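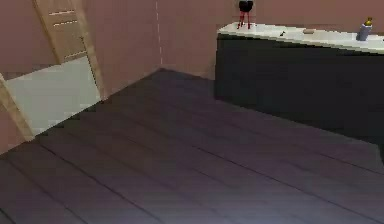 The Lenero Open will move to Skornach next April, organisers confirmed on 2025-10-12. The tennis tournament has outgrown its courts in Sakow and will be played at the Skornach indoor centre under a three-year agreement. Players will also have a warm-up room there, with a dark plank floor and a wooden ladder-like frame against one wall.

The main draws will feature 22 seeded players across the men's and women's singles. Qualifying takes place over the two days before the first round.

Tournament director Detlef Baumgart said: "Sakow has been a good home and we are grateful to the club. We needed more courts and more seats — Skornach has both."

Centre Court will seat 617. Day tickets go on sale in the new year, with a season pass priced at 55 euros, or 50 euros for members of affiliated clubs.

Hartmut Stöcker stays on as tournament referee. Szulc remains the official ball supplier.

Entry forms are available from the tournament office.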